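An afternoon at the Drellumar open day
28/08/2023

I nearly skipped this one. It was hot, the drive is 37 miles each way, and the last open day I went to was mostly people handing me tote bags.

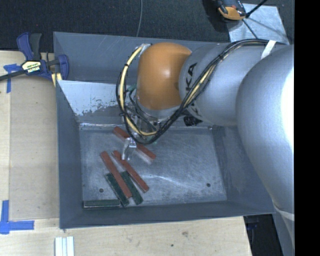 But Drellumar only opens its doors once a year, and I missed it last time, so off I went with a thermos and my good walking shoes. Parking was on the grass behind the building. Get there early if you ever go, the shady side fills up fast!

You sign in at a folding table, they give you a sticker and a pair of safety glasses, and then you wait for a group to form. Ours was led by Miyuki Tsuchiya, who runs the picking bench. She has the kind of voice that carries over a compressor without sounding like she's yelling, and she answered everything, including a long question from a kid about whether the robot gets bored. (She said she gets bored first.)

The part I'd come for was the bin picking. The idea is simple enough — you dump some parts in a bin any old way, and the arm has to take them out one at a time. They do it with plain blocks, red ones and green ones, in a big gray metal bin that has clearly been through a lot. The arm itself is a KUKA with an orange wrist and a fat bundle of black and cream cables looping around it. I spent a silly amount of time watching those cables. Every time the wrist turned I was sure they'd snag on something, and they never did while I was standing there.

What surprised me was how much harder a messy pile is than it looks. When a block is lying by itself, fine, down goes the gripper and up it comes. When one is leaning on another one, the finger has to get in beside it without shoving the whole heap across the floor of the bin. Miyuki let it run through the pile 3 times, and she tossed the blocks back in by hand between rounds. On the second round it knocked a green one up against the wall and then had two tries at it before it gave up and went for something else. A guy behind me groaned like he was watching a ball game.

I asked how they keep track of which tries go well. There's a log, and the count for the summer so far was 1,684 picks. She wouldn't give me a success rate, though she did say the number in May was "nothing I'd put on a poster." Fair enough!

I also liked that the whole setup looked like somebody's garage in the best way. Blue tape on the wood, an Irwin clamp on the edge of the bin. I've got clamps like that in my own basement, and here was one working alongside a robot.

After that we walked over to the Trolta room, which is where they test software before it goes anywhere near an arm. I'll be frank, I got less out of it. It was mostly a big screen and a lot of colored dots, and with 8 of us squeezed in there it got stuffy. If you have kids along I'd go straight from the picking bench to the snack tent.

Speaking of which, the lemonade was free and the pretzels were not. I sat with a retired couple who had driven over from Wada and were planning to do the Vorance plant tour the next morning. They say that one is longer and has a bus, and you have to book ahead. I've put my name down for the next date.

Closed-toe shoes are required, by the way, and they do check. A woman in front of me had to go back to her car for sneakers.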